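# One toy, one screwdriver, one long evening

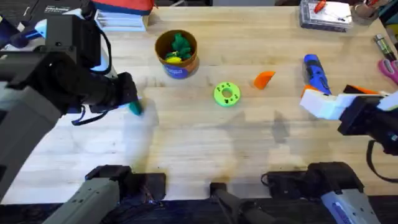

My son has a take-apart toy from a shop in Preten, and for three weeks it has been living in pieces. I promised him I would put it together again before the end of February. I am not a handy person. I grew up in a flat where my uncle Vilém repaired everything, and we children were only allowed to hold the torch. So at thirty-eight I am learning which way a screw turns, and I keep on the wooden table everything I think I may need: the blue and black screwdriver, the scissors with the pink handles, and the round container with the blue label, where the green pieces and a yellow one are standing together. The lime-green ring and the orange curved piece stay outside of it, where I can see them.

I want to write a little about this container, as it has changed my life more than I expected from a container. Before, I used a soup bowl. The bowl was wide and low, every piece was visible, and I believed this was a good thing. Then my daughter needed the bowl for soup. She put the pieces on the windowsill, and from the windowsill they travelled behind the radiator. I took them out with a knitting needle and much patience. A tall container is worse for finding a piece, you have to tip it out each time, but it does not get borrowed for dinner.

My neighbour Drahomíra Gajdoš came for coffee and looked at my progress. She worked for many years in the spare parts room at Koltia, where she says they had 1,991 different parts on the shelves and she knew the place of most of them. I asked for her advice and she gave me quite a lot.

First, she told me to stop sorting by colour. Colour is pretty, but two green pieces can belong to opposite ends of the toy. I should put together the pieces which touch each other, even if it looks ugly. I tried this and I must admit it is faster, although my son was upset and put them back by colour when I went to hang the washing.

Second, screws. I had all of them in an envelope. Drahomíra uses a strip of tape with the sticky side up, and she presses the screws on it in the order in which they came out. My difficulty is that mine came out three weeks ago in no order which anybody remembers. I bought a box of 100 small screws at the hardware shop, thinking one of them must fit. Not one did. If you need 100 small screws, please write to me.

The third advice I did not follow. She thinks a person should tighten every screw fully before going on to the next one. My cousin Anežka Machala, who assembles her own furniture, told me on the telephone that you must leave all of them a bit loose until the end, so that the parts can move into place. I did it Anežka's way, for the reason that she is family and also she was right about the bookshelf.

By nine in the evening I had half of something. The instructions have 12 pages and I had followed five of them, the last one twice. Page six shows a part that looks to me like a small hat, and I could not find a hat anywhere. My husband says it is the same part as on page two, seen from below. I have turned the page in every direction and I am still not sure about it.

I have noticed that I like this work more than I thought. It is quiet. My hands are busy and my head goes somewhere else, a bit like when I am peeling potatoes - only with potatoes I know how it will end. When I was a student in Relbridge I had a landlady, Ľubica Sýkora, who mended small clocks in the kitchen and did not want any conversation until she was finished. I found this rude at that time. Last night my daughter asked me where the colander is and I heard myself saying "wait, wait, wait" without lifting my eyes, and I thought of Mrs. Sýkora with more kindness.

The colander, by the way, was in the dishwasher.

Tomorrow I will continue from page six. If somebody has put together a toy like this one and knows what is the small hat, there is space in the comments.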